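4.2 Does the colour of a room change how long people stay in it?

The claim that grey rooms drive people away is repeated so often in trade writing that it has come to be treated as settled. We are not convinced that it is. Most of the sources we traced lead back to a small number of surveys in which people were shown paint cards and asked how they would feel in a room of that colour. A paint card is not a room. It has no ceiling, no door and no one talking in the next office, and a person who says that grey makes them gloomy has told us something about the word as much as about the wall.

The Skitton study is the one most often quoted against grey. It covered 21 shared workrooms over a single winter and reported that people left the grey ones earlier in the afternoon. The finding may be sound, but the authors did not record which way the windows faced, and several of the grey rooms were on the lower floor, where the lamps were older. Anyone who has worked in a basement in January will see the difficulty. When light and colour move together, a result about one may well be a result about the other – and the paper gives no means of telling them apart.

Huanca, which repeated the work in a set of reading rooms, did at least measure the light at desk height. Its sample was larger, with 1,716 visits logged at the door, and the effect of wall colour shrank to almost nothing once light was taken into account. The authors still describe their result as "broadly in line" with Skitton. We cannot see how. A small difference that disappears under a fairly plain correction is a reason to doubt the first study, and it should have been reported as such.

There is also the question of what is meant by grey. In the papers we read, the word covers near-white walls with a cold tint, bare concrete, and the sort of dull mid-tone shown in Figure 3. These are lumped into one class and set against another class called "warm", which holds everything from cream to brick red. A dim interior in grey tones differs from a bright one with pale grey walls in the amount of light that reaches the eye, in how clearly the corners can be made out, and probably in how large the space seems. Putting the two under one heading saves the analyst some trouble and costs the reader most of the meaning.
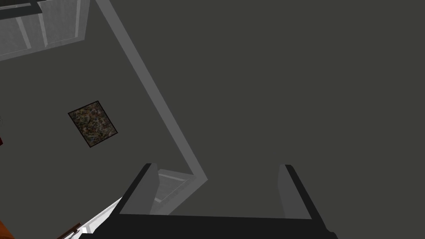 Figure 3. Dim interior in grey tones, looking towards the upper walls and ceiling. Computer rendering.

4.3 Rendered rooms as a substitute for real ones

Several recent studies try to get round the problem of light by doing away with real rooms altogether. People look at rendered interiors on a screen, and the colour and brightness of the walls are changed one at a time. On paper this is a clear gain. The Distato trials used it with 634 people and found that brightness mattered a good deal while colour mattered very little, which agrees with our own reading of Huanca.

We would like to take this as support, but the same caution has to apply to results that suit us. People in the Distato trials saw each room for 18 seconds and then moved a slider to say how long they would be willing to stay. That is a quick opinion about a picture. Whether it says anything about a person with a deadline and a cup of tea going cold is another matter, and the report does not test it. Screens also differ. A dark grey on one is close to black on another, and those taking part used their own machines at home.

The Illico archive offers a partial check, as it holds door logs from offices that were repainted while the lamps were left alone. Stays went up slightly after repainting, whatever the new colour was, and drifted back by May. The simplest account is that people notice a change and then stop noticing it. We do not press this too hard. The offices put themselves forward for repainting, and those who ask for new paint may already be unhappy with the old.

What can be said with some safety is limited. Low light is linked to shorter stays in most of the work we reviewed. Wall colour by itself has not been shown to matter, and the studies that claim otherwise either failed to measure light or measured it and then played down what they found. Advice to landlords that treats repainting as a cheap cure should be read with that in mind, more so where the advice comes from people who sell paint.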